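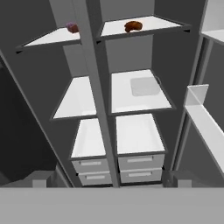
图:仿真环境中的货架单元,上层右侧搁板上放有一件牛角包状烘焙品,柜体下部设四只带横杆拉手的抽屉。

# Wolside 公布门店补货自动化设备分阶段采购方案,仿真验收列为付款前置条件

**10月发布** —— 烘焙零售及中央厨房运营商 Wolside 今日公布门店补货与理货自动化设备的采购方案。方案规定,设备订单在仿真验收通过之后方可下达,首期硬件采购量限定为8台,部署于4家门店。后续采购数量由首期运行数据决定,不在本期合同中预先承诺。

仿真平台由 Sosow 提供,货架与柜体的三维模型由门店家具供应商 Ristić 按现行施工图交付,系统集成工作由 Plarnanness 承担。三方合同分别签订,分别验收,分别付款。

## 采购背景

Wolside 此前的设备采购以供应商现场演示为主要评估手段。演示通常在供应商自有场地进行,货架尺寸、搁板间距和抽屉行程与门店实际条件存在差异。设备到店后需要重新标定,部分工位还需改动家具,相关费用未列入原预算,由门店维护科目承担。

本次方案将上述费用前移。家具建模、任务脚本编写和仿真测试列为独立预算项,在资本性支出审批之前完成。审批材料须附仿真测试报告,缺少报告的申请不予受理。

Wolside 设备规划负责人 Kidus Gebremichael 表示:“过去我们先定机型,再核对工位。现在先核对工位,机型放在第二步。采购部门拿到的报价必须对应一份可以重复运行的任务清单,否则不同供应商之间的价格没有可比性。”

## 仿真验收范围

验收任务共2064条,由 Wolside 编写,全部候选供应商使用同一版本。任务按操作类型分为以下几组:

- 搁板取放:从上层或中层搁板取出单件商品,移至指定位置;
- 托盘操作:在搁板上放置、移动和回收浅色方形托盘;
- 抽屉操作:拉开、关闭柜体下部抽屉,并完成抽屉内物品的取放;
- 邻架干涉:在相邻货架与立柱限制运动空间的条件下完成上述动作;
- 异常处理:目标物缺失、位置偏移或姿态改变时的停机与重新规划。

每条任务记录完成状态、用时、碰撞次数和人工介入次数。发生碰撞的任务一律判为未完成,不因最终放置位置正确而改判。商品模型包括形状不规则的烘焙品,表面摩擦系数和质量参数由 Wolside 提供,供应商不得自行修改。

仿真结果不替代现场验收。首期设备到店后,须从任务清单中抽取100条在实际工位重复执行。现场结果与仿真结果的偏差写入验收记录,作为后续批次议价和模型修正的依据。

## 预算结构

首期预算按以下科目编制:

| 科目 | 内容 | 付款节点 |
|---|---|---|
| 家具与场景建模 | 货架、立柱、抽屉、邻接家具的三维模型 | 模型尺寸复核通过 |
| 仿真平台使用 | 平台授权、计算资源、测试数据存储 | 按季度结算 |
| 机械与末端执行器 | 机械臂、夹具、底座、备件包 | 到货与现场验收分期支付 |
| 系统集成 | 通信接口、安全联锁、门店系统对接 | 联调完成 |
| 运行维护 | 定期检查、易损件更换、软件更新 | 按服务周期结算 |
| 工位改造 | 供电、地面固定、隔离设施 | 门店交付前 |

末端执行器单独报价。Wolside 要求供应商分别列出夹具本体、指面材料和备用件的单价,并注明更换周期。整机打包价格可作为参考,但不进入评分。

运行维护费用须覆盖设备完整折旧期。供应商仅提供首年维护报价的,评标时按其公开价目表中的最高服务等级折算后续年度费用;无公开价目表的,投标文件退回补正。

软件授权按设备台数计价。设备在门店之间调拨时,授权随设备转移,不另行收费。该条款已写入合同范本,不接受偏离。

## 家具接口标准

Ristić 将在本期向 Wolside 交付统一的家具接口文件,内容包括搁板深度与净高、中央立柱位置、抽屉拉手的截面与安装高度、柜体内腔尺寸以及与相邻货架的最小间距。文件采用版本管理,任何尺寸变更须在生产前通知 Plarnanness,由其评估对已部署设备的影响。

现有门店家具不作整体更换。无法满足最小间距要求的工位暂不纳入首期,由门店继续人工补货。新开门店的家具订单自本方案生效起执行新接口文件。

“抽屉拉手的截面变了,夹具可能就要重新选型,”Gebremichael 表示,“这类变更以前走家具采购流程,设备部门在安装时才知道。现在两边使用同一份文件,变更费用由提出变更的一方列支。”

## 实施安排

方案分为四个阶段:

1. **建模与复核。** Ristić 交付模型,Plarnanness 在门店进行尺寸抽测,超差模型退回修改。
2. **仿真测试。** 候选供应商在 Sosow 平台上运行统一任务清单,Wolside 保留全部原始日志。
3. **首期采购与部署。** 依据测试报告和全周期成本确定中标方,完成设备到货、工位改造和现场验收。
4. **运行评估。** 汇总设备可用率、人工介入频次、备件消耗和单次补货成本,形成第二期采购建议。

各阶段之间设置决策点。前一阶段未通过的,后一阶段预算不予释放。第二阶段未产生合格供应商时,Wolside 可终止采购,已支付的建模费用不予追回,模型文件归 Wolside 所有。

## 供应商参与方式

有意参与的设备供应商可向 Wolside 设备规划部索取技术规格书、任务清单说明和合同范本。申请时须提交机械臂与末端执行器的技术参数、控制接口文档以及可导入仿真平台的设备模型。完整任务清单在签署保密协议后提供。

技术澄清以书面形式进行,答复同步发送至全部已登记供应商。Wolside 不安排单独的现场踏勘,门店尺寸以家具接口文件为准。

**关于 Wolside**
Wolside 经营烘焙零售门店及配套中央厨房,业务包括现制烘焙、冷藏配送和门店设备管理。

**媒体及供应商联络**
Wolside 设备规划部
联系人:Kidus Gebremichael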